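Week 4 handout: when the tidying gets automated

Right, carrying on from the Pement case. I spent most of April with the housekeeping team there, and what struck me (more than the robots, if I'm truthful!) was how the job titles stayed put while the jobs moved. The team used to clear 76 rooms a shift by hand. Now they plan the rounds, check the work and deal with whatever the machine has left for them.

Do read the Derkavar report before the seminar, even if you only skim the bit on pay. Staff there got 13 hours of training and no change in grade, and I'd like us to argue about whether that's fair.

One new task is going through practice rooms on a screen. Wattimena, the software they use, runs each clearing job in simulation first, and somebody who knows real rooms has to say whether the layout makes sense. It's skilled work – you need to have cleared a lot of tables to spot a daft one.
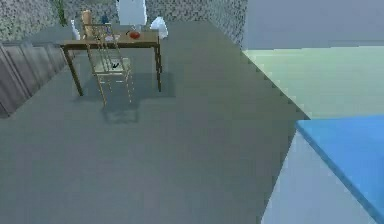 Fig. 3. Simulated room with a table, a chair and assorted small items.

Have a think about what you'd pick up first, and how you'd put that into words for a machine. Then jot down who at your own workplace would be asked to do it, and what they'd stop doing instead. Bring your notes, 500 words at most.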